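Unit 2: Paper Stock and Print Size
Instructor: Brodie Cartwright

Sheet size and image size are listed separately. A 13 x 19 in. sheet with a 1 in. border on all sides carries an 11 x 17 in. image. Record width first, then height.

Stock weight is given in gsm. Compare listings only within one unit system. 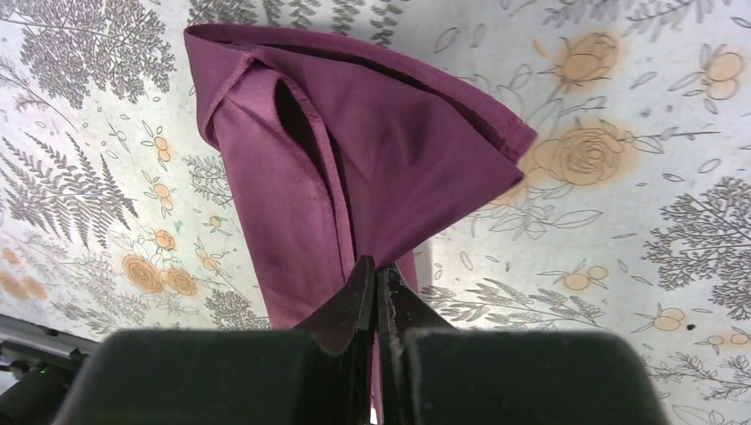

2 min read

Exercise: rewrite the Corkberg print listing so that both sizes appear in the first line. Due in September.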